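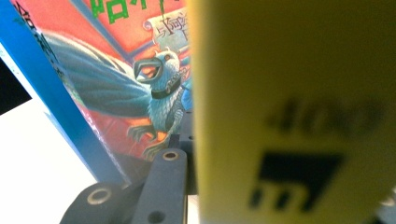
A red-covered hardcover with green Chinese title characters.

Orphan wells in the Skorkenton field: questions for the engineer who signs the plugging reports

The state list for the Skorkenton field carries 152 oil and gas wells with no solvent operator. Of those, 59 have been plugged under the current program. The engineer responsible for the technical side of the work, who asked that the interview be published without a name, spoke by phone from the field office in Atley.

The first question was what puts a well on the list. "No production reported, no bond that covers the work, and no company we can serve with an order," the engineer said. "A well can be idle for a long time and still belong to someone. Idle is a status on a form. Orphan means the state has looked for a responsible party and closed the search."

The search itself takes up a large part of the budget. Leases in the field were sold and split many times, and several of the early operators kept records only on paper. The engineer said the office will pull tax rolls, lease assignments and old completion reports before a well is moved over. If a former operator is found and still has assets, the file goes to the legal staff and the well stays off the plugging schedule.

Order of work is set by a score. Wells near a drinking water source, wells with measured gas at the surface and wells close to an occupied building are placed first. "The score is a sorting tool," the engineer said. "It gets us to a first cut. Then we look at the map and see that three low scores are on the same lease road as a high one, and we do all of them while the rig is there. Moving a rig costs real money."

Asked how a leak is measured, the engineer described two steps. A technician walks the wellhead and the ground next to it with a handheld detector. If the detector responds, a second crew encloses the wellhead and measures flow over a set period. Readings are repeated on another visit. Air pressure affects the result, and one low number on a high-pressure morning is not accepted as a clean test.

The plugging contractor, Skavier, runs a crew of four on each rig. The job starts with whatever is in the hole. Rods, tubing, broken tools and in one case fence posts have to be pulled or milled out before cement can be placed. "The design assumes open casing to the bottom," the engineer said. "We almost never get that. I would say the cement is the easy day."

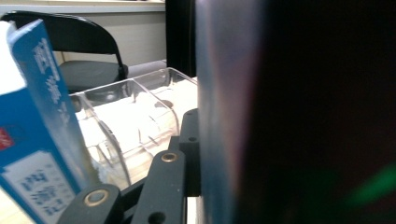
Cement placement and testing

Under the program's standard design, the bottom plug covers the producing zone and extends 100 feet above it. A second plug is set across the base of fresh water, and a third at the surface. Each is pumped through tubing, left to harden, then tagged, meaning that the crew lowers the pipe until it rests on the cement and records the depth. If the tag is deeper than planned, more cement goes in and the test is repeated.

The engineer was asked about older wells that had been plugged under earlier rules. Some of them were filled with mud and capped with a short length of cement, and a few have started to show gas again. "Those are the hardest files I have. On paper the well is closed. To get back into it we have to drill out the old cap, and we don't always know what is under it." Reentered wells are counted separately in the annual report and do not appear in the completed total.

Water sampling was the next subject. Households within the notice area at Rudd were offered a test before and after the rig work. The engineer would not discuss individual results but said the lab reports go to the owner first and to the state database after that. Salt content and dissolved methane are the two values the office watches. A change in either one leads to a second sample.

What happens to the site afterward depends on the landowner. The casing is cut off below plow depth, a steel plate with the well number is welded on, and the pit is backfilled. Access roads are removed unless the owner signs to keep them. Seed is put down in November if the ground is workable. Otherwise it waits for spring, and the file stays open until there is grass.

The final question concerned bonding. The engineer said that setting bond amounts is a matter for the legislature and declined to propose a figure. "What I can give them is the invoice for each well. It has the depth, the days on site and the cement volume. The bond on file for the same well is on the next line, and people can read the two lines for themselves."

The next contract covers the leases east of Atley. Bids are being reviewed now, and the rig will stay at Rudd until the last surface plug there has been tagged.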